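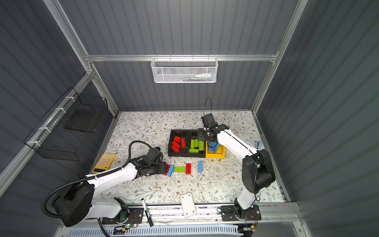

How do ants find their food?

Ever dropped a bit of cookie outside? Come back later and there's a whole line of ants. How did they know?

Smell! One ant goes out looking. She's called a scout. Most ants you see walking around are girls, by the way – the workers are all sisters.

She finds the crumb, has a taste, heads home. On the way she dabs her belly on the ground and leaves a tiny smell trail. You can't smell it. Her sisters can, with their antennae (the two bendy feelers on there heads). They follow it, grab some food, and leave more smell going back. So the trail gets stronger and stronger.

Food all gone? No more dabbing. The trail fades away and the ants go look someplace else.

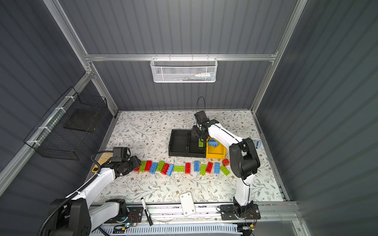 Dodia from Stillport wrote in to ask if ants ever get lost. Yes, they do! Wind, rain or a big shoe can mess up a trail. Then they wander in loops till they pick up the smell again. Some kinds use the sun to find their way home too, and some remember what they've seen, like a rock or a bush.

Try it: put a little sugar on a paper plate outdoors, near some ants. Wait. Once they've got a good line going, lay a strip of paper across their path. What do they do at the edge? Look but don't touch – some ants bite or sting.

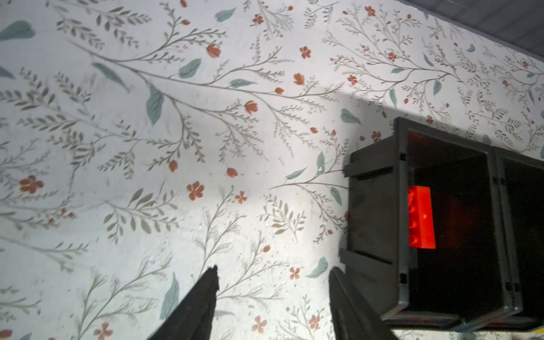

Words to know

Antennae – feelers used for smelling and touching.
Colony – a big ant family living together.
Pheromone – say FAIR-uh-moan. The smell ants use to send mesages.
Scout – an ant that goes looking for food.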